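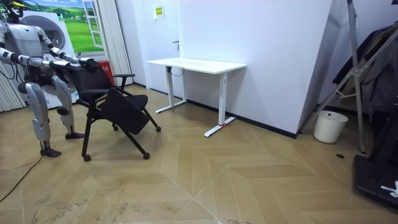
Chair jobs: tips for recording demos

Quick notes from the Curkgate room, mostly for whoever picks up the chair tasks next. Will tidy these up at some point.

Target for Lollunero is 800 good episodes. We have 550. Bad ones don't count so don't keep them to pad the number.

Cables first. Walk the floor cable out to the side before every run, not every tenth run. A foot on it and the take's gone.

Tape for the start spots. Small bits, pressed down hard. Gaffer leaves muck on the tiles, a bit of white spirit on a rag shifts it. Try a corner first.

Hands on the backrest before anything moves. Pause one beat, then push. The model needs to see the grip settle, otherwise it learns to shove on the way in.

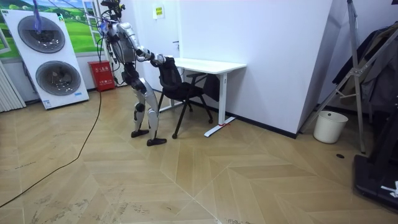
Hand on the backrest, chair up by the desk.

Vary things but not everything at once. Chair angle one batch, distance the next. We did 6 angles in Feburary and that was plenty.

Fumbles: if you recover, keep it and tag it "recovery". If you had to step in, bin it. Same day, you won't remember later.

Casters. Pick the hair and fluff out with tweezers, old toothbrush for the rest. A sticky wheel makes the chair swing and you end up teaching the swing.

Curtains shut by 3pm if the sun's about. Or leave them open all session, just don't change halfway through.

Swap operators every hour or so. Tired arms give slow, wobbly demos and they all look the same.

File names: task, batch, take number. No spaces pls. Parnia chokes on spaces and the upload just hangs.

McKinnon drive is nearly full again, move the old batches off before you start. Allow about 600 GB for a full week.

Batteries on charge before lunch. Spare set goes on the shelf, not the floor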